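Notebook, handheld gripper work
8 August 2023
Flutthorpe, downstairs room
Written up by me, with corrections from Milagros Calimlim in the margin (I've folded most of them in)

What happened

I'm writing this one up at greater length than usual, partly for the people at Jastthorpe who weren't here and partly because I know perfectly well that by April I'll have forgotten how we got to the bottom of it. Pour yourself a cup of tea.

The short story is that the left gripper lost its position partway through the wastebasket task and we went on recording for a good while without noticing. Out of 209 takes, a bit over a third have a left-hand track that jumps, and when it jumps it doesn't always come back to where it should. The right hand is fine all the way through as far as I can tell. The nasty part is that the software (Layug, the build from before the winter tidy-up) didn't raise a warning. It carried on drawing a lovely smooth line for the left hand, and the line was wrong.

We found out only when I played a handful of takes through to the arm at low speed, as a sort of treat at the end of the afternoon. The first few were good. On the next one the left arm set off toward the basket quite sensibly, then swung out sideways and down, faster than I'd have thought the speed limit would allow, and put its wrist into the edge of the bench. Milagros was on the stop button and hit it straight away. No one was inside the tape. The bench has a dent, the left finger mount has a crack right through the lower screw hole, and I had to go and sit down for a minute.

I want to put down plainly that we were lucky with the tape. I had been standing on that side of the bench ten minutes earlier, fiddling with a cable, and I'd been thinking of doing it again.

What we thought it was

My first guess was the battery in the left gripper, as it had been giving me grief all week. Swapped it, recorded a few more, same trouble. Second guess was that the clock on the left unit had drifted away from the head camera, which has bitten us before. I spent much too long on that. The clocks agreed to within 2 milliseconds from start to finish, and I owe the Wuvavik folks an apology for the email I sent them about their timing board. (Sent. They were very nice about it.)

Milagros was the one who said we should stop looking at numbers and do the task slowly in front of each other. So we cleared the room of opinions, I put the head camera on, and she called out whenever the left marker count dropped on the screen. It took all of 7 minutes to see the pattern, after most of a day of me being clever.

The count dropped when I turned my left wrist inward with the gripper low. In that pose one face of the marker cube points at the ceiling and catches the overhead light, another points away from the head camera altogether, and the one that's left is seen at such a steep slant that the pattern is squashed to nearly nothing. Layug needs one good face. When it hasn't got one it's supposed to say so. What it did was match the squashed face to the wrong side of the cube, decide the gripper had flipped over, and smooth between the two answers as if my hand had really gone there.

The right hand mostly escaped because of how I reach. I hold that one a little higher and further out, with the jaws toward the basket, and at least two faces stay in plain view for nearly the whole reach. The left one tends to sit lower down, close to my body, where I'm looking almost straight down on it. Head-down tasks on the floor are simply harder on the left cube than anything we've done at the bench, and I hadn't thought about it at all when we moved the basket down there. 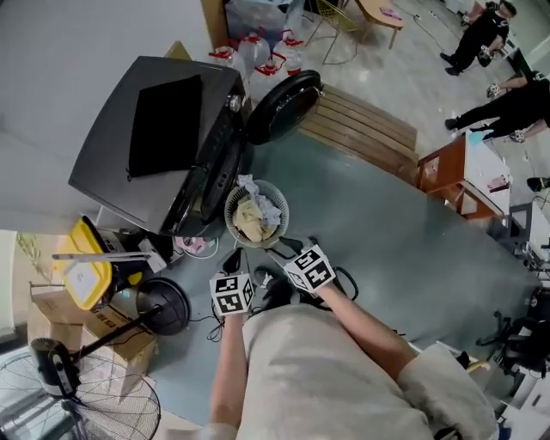 What we tried, in order

1. Dimmed the overhead lights. Helped with the glare on the top face, but then the slanted face got noisy and we were no better off. Put the lights back up.

2. Matte spray on a spare cube. This was worth doing on its own account. The glare is very nearly gone and the print still reads well. Milagros notes that the spray must dry overnight and that I touched it after lunch, and there is now a thumbprint on one corner of the spare. She's right, and it's there for good.

3. Tilting the left cube on its post, with a printed wedge. By far the biggest gain. With the wedge in, I could turn my wrist through the bad pose and the count only dipped for a moment.

4. Turning off the smoothing in Layug. The track looks dreadful, all little steps and gaps, but at least a gap looks like a gap. I'd sooner have ugly data I can trust than a pretty line that sends an arm into the furniture. We're leaving it off until the flip check is in.

5. Me trying to "just hold it differently". Worked for three takes, then I forgot. I don't think we should rely on anybody's wrist.

The part that worries me more

The tracking fault is a nuisance, but the arm should never have been able to follow it. I went through the playback settings with Milagros this evening and the speed limit we'd set was on the joints. There was no limit on how far the hand itself could be told to move between one step and the next. Every joint stayed within its own allowance, all of them moved at once, and the wrist at the far end travelled like billy-o. I had honestly believed that "low speed" meant low speed everywhere. I set it up myself in the autumn, so there's no one else to grumble at.

She has also pointed out, kindly, that we had both got into the habit of treating playback as the fun bit at the end of the day, when we're tired and chatting and the kettle's on. I've no defence there. From now on it gets done in the morning with the sheet filled in, same as anything else that moves under power.

For the safety log: no injury, no first aid, one stop pressed, arm powered down and locked off with the tag on it. The cracked mount is in the tray by the printer with a label. Please don't throw it out, as I'd like to see whether the crack started at the screw hole or whether the bench did all the work.

What to do with the takes

None of the left-hand data from this batch goes to the arm. I've moved the whole lot into a folder marked HOLD and taken away write access, including my own. The right-hand tracks can be used for looking at, and for checking the new flip test against, but please don't train on them until we've been through them properly. I'm fairly sure they're sound and I was fairly sure about the left ones too.

Raw video is all intact, so once the flip check works we can run the batch again and may well get a good many back. Milagros thinks we'll save more than half. I'm gloomier, but she's usually closer than I am.

Still open

Hand-speed limit in playback: mine, and the tag stays on the arm until it's done and somebody else has tested it.

Flip check in Layug: Milagros has a rough version that compares each new pose with the gripper's own motion sensor and throws out anything that disagrees. It caught the bench take on the first go, which cheered us both up no end.

Second wedge for the right cube, so the pair match. Colour doesn't matter, use up the grey.

Matte spray, new can. The old one is making that spitting noise.

Ask Jastthorpe whether their floor takes show the same thing. They're on the same Layug build and the same cubes, and if they've been playing anything back they ought to hear about this tonight. I'll ring after dinner.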